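The Ferry Clock

Obsa Kassa came to Flulldale to fix the clock at the ferry landing. He had been told it was a two-day job. He brought one bag of tools, one bag of clothes, and a sandwich that he ate on the bus before it left the station.

The landing was at the bottom of the hill, past a closed bait shop. The ferry itself had stopped running years before, when the bridge went in at Pasau, but the town had kept the building. It was a brick house with a square tower on it, and the clock was in the tower. The date over the door was 1731. The clock was not that old, though people in town liked to think it was.

A woman named Seixas met him with the key. She was tall and wore a man's raincoat.

"It stops at night," she said. "In the morning we start it again."

"Who starts it?"

"I do. I push the pendulum."

"What time does it stop?"

"I'm asleep," she said.

She showed him the stairs. There were 34 of them, narrow and steep, with a rope instead of a rail. The number was painted on the wall at the top, and under it somebody had painted GOOD WORK. She did not go up with him. She said she had been up once already that day, and that the room over the bait shop was made up for him, and that supper was at six if he wanted it.

He spent the afternoon with the case open. The movement was iron and brass, kept by somebody who used too much oil. He wiped off what he could. He checked the suspension spring and the weight line and found nothing wrong with either. The clock ran the whole time he sat there, loud and even, and through the louvers he could see the river and the new bridge and the trucks going over it.

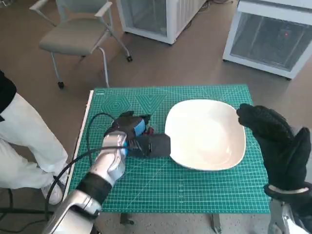

At six he went down to supper. Seixas had made beans and a pan of cornbread, and she had put out two plates. She asked whether he had found it.

"Not yet," he said. "It looks healthy."

"It's healthy in the day."

"I'll sit up with it."

She thought about that while she buttered her bread. "My father sat up with it," she said. "He took a chair up. It's still there, I think."

"Did he find anything?"

"He found out he could sleep in a chair."

She told him about her father then. He had sold the tickets when there was a ferry, and wound the clock, and after the ferry stopped he went on winding the clock and sitting in the ticket window. People would come by and talk to him. Once in a while somebody from out of state would drive down with an old map and want to cross, and he would sell them a ticket, walk them out to the end of the dock, and give them their money back. He thought they should get some part of it for having come all that way. He died in January, in the cold part of it, and the clock had started stopping not long after.

"People say things about that," Seixas said.

"People do."

"I don't say them."

He helped her wash up. Then he went back up the tower with a flashlight, a blanket and a thermos of her coffee. The chair was where she had said, behind the weight chute, a kitchen chair with one leg wrapped in wire. He set it facing the movement and sat down.

Night One

It was colder than he had planned for. The river put up a damp that came straight through the louvers. He wrote the time in his notebook each time the clock struck, and next to it he wrote how far the pendulum was swinging, which he measured against a strip of paper pinned to the back of the case.

At nine the swing was good. At ten it was the same. At eleven he thought it had dropped a little, but his light was bad and he did not trust it. He drank the coffee. A barge went down the river with one lamp on it, and he watched until it was under the bridge.

He woke at first light with his chin on his chest. The tower was quiet. The hands had stopped at twenty past two.

He did not touch the pendulum. He looked at everything again, slowly, with the flashlight held low. Then he went down and told Seixas, who was standing at the stove in the raincoat.

"Twenty past two," he said.

"Well, that's more than we knew," she said, and gave him an egg. 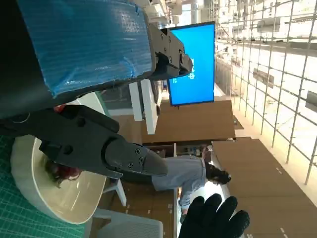 Night Two

He slept in the afternoon so that he could stay awake. Before supper he walked up to the hardware store and bought a better flashlight and a thermometer. The man at the counter asked if he was the clock fellow, and when he said yes the man told him that the trouble was the bridge. The trucks shook the bank. His brother-in-law had a cracked cellar from it.

Obsa said he would keep that in mind. He meant it. He had seen a clock in Corkidano stopped by a laundry press two doors away.

He sat down in the chair at eight. He hung the thermometer from a nail and put a saucer of water on the floor, to see whether the trucks would shake it. They did not. The water lay flat all evening. The thermometer went down the way a thermometer does.

A little before one he saw that the swing had shortened, and this time he was sure. By half past one it was shorter again. He got down on his knees with the new flashlight and looked at the long weight hanging in its chute, and then he got down on his stomach.

The chute was made of boards. One of them had bowed inward, low down, where the damp got to it. In the daytime the weight was above that spot. By one in the morning it had come down far enough to rest its edge against the board, and it leaned there, and the line went a little slack, and the clock had less and less to run on. At eighteen past two it stopped.

He lay there a minute longer in the quiet. Something was scratched on the bowed board, at the height a man's eye would be if he was lying on his stomach. He wiped it with his sleeve. It said WIND AT NOON & AGAIN AT SUPPER. 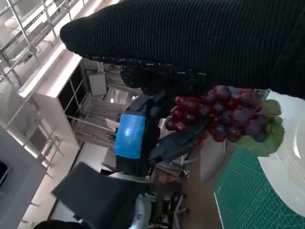
Morning

He told her at breakfast. He drew it on the back of an envelope – the chute, the weight, the board – and she turned the envelope around and studied it.

"So he knew," she said.

"He knew. If you wind it twice a day, the weight never gets down that far. He must have done it that way for years."

"I only wind it at noon."

"That's what most people would do."

"He never told me about supper." She looked at the envelope some more. "He used to get up from the table. He'd say he was going to see about the river. Every night he did that. We thought he wanted a smoke."

Obsa ate his egg. After a while he said that he could plane the board down that morning and it would be finished by lunch. She would only have to wind it once a day. He could put in a new board, if she preferred, but planing would do.

"How much is it for the planing?"

"It's all in the 200."

She got up and ran water in the pan. Across the road a boy was throwing gravel at the bait shop sign and missing.

"What if you left it," she said.

"Then you'd have to go up at supper."

"I know what I'd have to do."

"It's a lot of stairs."

"I've been up them before," she said.

So he left it. He cleaned the rest of the old oil out, because that needed doing, and he set the hands, and he carried the chair down and put a proper brace on the bad leg and carried it up again. He asked her to sign his sheet. Under Work Performed he had written Inspected and cleaned, and she read this and signed.

The bus back to Pasau left at ten to seven. He waited for it by the closed bait shop with his two bags. At half past six a light went on in the tower, low down, and he watched it pass one little window and then the next one up. The bus was late. When it came he got on and took a seat on the river side.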